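How to clean the dust out of a desktop computer

My old desktop had started to sound like a hairdryer, and I'd been putting this job off since December. If yours is doing the same, set aside an evening and have a go, it's much less scary than it looks!

Shut the computer down properly, switch it off at the wall and pull every cable out of the back. Then hold the power button in for a few seconds to get rid of any charge left over. I take a quick photo of the back before unplugging (I can never remember which socket the speakers go in).
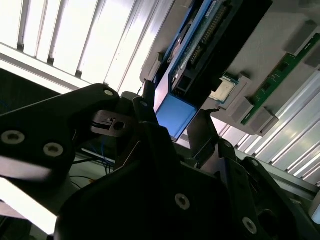 You'll want a crosshead screwdriver, a soft brush and a can of compressed air. I use a Plinora brush that was sold for make-up, and it does the job beautifully. Please don't use the hoover, it can build up static and it's far too rough on small parts.

Most cases have 2 screws holding the side panel on, at the back edge. Undo them, slide the panel backwards and lift it away. Pop the screws in a saucer. Touch a bare metal bit of the case before you go poking at anything inside, and do it again each time you come back from making tea.

Start at the top and work down so you're not cleaning the same spot twice. Short puffs of air, with the can upright – tip it over and it spits freezing liquid. Hold each fan still with a finger while you blow, or it'll whizz round and may wear out the bearing. 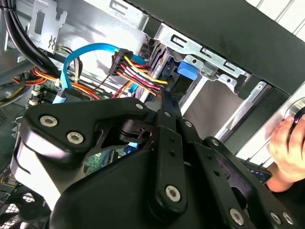 Next, the dust filters, if you've got them. Mine pull out from the front and underneath. Rinse them under a lukewarm tap and leave them on a towel until they're completely dry (overnight is safest).

Give the processor cooler a bit of extra time, as fluff packs in between the fins. Brush first, then air. Don't take the cooler off unless you've got fresh thermal paste to hand.

Panel back on, cables back in, switch on and listen. If a fan rattles, turn everything off again and look for a stray cable touching the blades.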